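Home About Research Areas Facilities Publications Careers Contact

November
By Driss Tazi

Call for participants: sorting and labeling of household paper records, second round

The Wisetti Records Group is recruiting adult participants for a study of how people file, retrieve and discard paper documents at home. The first round closed in the spring with 182 completed files. The second round uses a revised protocol and a new set of test documents. Participants from the first round are not eligible.

Background

Most published guidance on keeping household records assumes a single adult with a filing cabinet and a steady habit of using it. Our first-round data did not fit that assumption well. Tax papers, warranties, school letters and medical bills were kept in mixed piles in a large share of the homes surveyed, and retrieval times varied more between document types than between people. The second round is designed to separate two effects that the first could not: the effect of the label on a folder, and the effect of where the folder is kept.

The study is run from our Demard office under the direction of Delali Quansah. Field visits are handled by a second team based in Sowah. Both sites follow the same written procedure.

What participation involves

There are three parts. Part A is a written questionnaire on current filing habits, completed at home and returned by mail or through the study portal. Part B is a session at the Demard office, lasting two hours with one break. Part C is a four-week home log in which you record each time you look for a paper document, what it was, and whether you found it.

In Part B you will receive a box of 50 test documents. These are printed forms, letters and receipts prepared for the study. None of them refer to real accounts. You will sort them into folders using whatever categories you choose, write a label for each folder, and then retrieve named items when asked. The retrieval task is repeated after the break with the folders in a different order. Sorting is done at a table, seated or standing as you prefer.

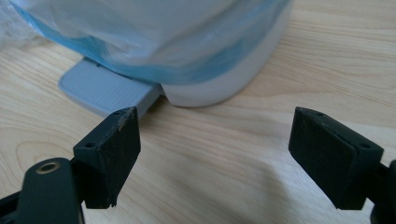

Light wood tabletop with visible grain.

Sessions begin at 9:30 a.m. and 1:30 p.m. Please allow extra time for sign-in. Participants who arrive more than 20 minutes late will be offered another slot, subject to availability. Food is not permitted in the session room. Water in a closed bottle is fine.

The home log in Part C is kept in a printed booklet. Entries are short, usually one line. We ask that you fill in the booklet on the day the search takes place and not from memory at the end of the week. An entry is required even when the document was found at once. Days with no searches should be marked with a zero so that we can tell them apart from days that were skipped.

Eligibility

You must be 18 or older and able to read and write in English. You must be the person in your household who deals with at least half of the incoming mail, or share that work equally with one other adult. You must have lived at your current address for at least one year. Reading glasses and other aids may be used throughout.

You are not eligible if you work, or have worked in the past five years, as an archivist, records clerk, bookkeeper or professional organizer. Two adults from the same household may not both enroll. People who receive all of their bills and statements electronically should not apply – the home log produces too few entries to analyze.

Payment

Participants who complete all three parts receive $182. Those who complete Parts A and B only receive $50, paid at the end of the session. There is no partial payment for Part C. Parking at the Demard office is free with a permit, which will be mailed with your confirmation letter. Other travel costs are not covered.

Data handling

Your questionnaire, session results and log booklet are stored under a participant number. The key linking numbers to names is held separately and destroyed when payments are complete. We do not ask to see your own documents at any stage, and the log should not include account numbers, diagnoses or the names of other people. Write "bank letter" or "clinic bill" and leave it at that.

You may withdraw at any time before the key is destroyed by writing to the study office. Data collected up to that point will be removed on request.

How to apply

Send a short letter or email giving your name, mailing address, a daytime phone number and the number of adults in your household. State whether you prefer a morning or an afternoon session. Mark the envelope or subject line "Nultari", the internal name for this round, and quote reference 2101. Applications without the reference may be delayed.

Applicants will be contacted by phone for a ten-minute screening interview. Places are assigned in the order in which interviews are completed, with a portion held back for households of three or more adults – a group that was underrepresented in the first round. If you need step-free access or large-print materials, say so when you apply.

Questions about the protocol should be addressed to Delali Quansah. Questions about payment, parking or scheduling go to Driss Tazi at the study office.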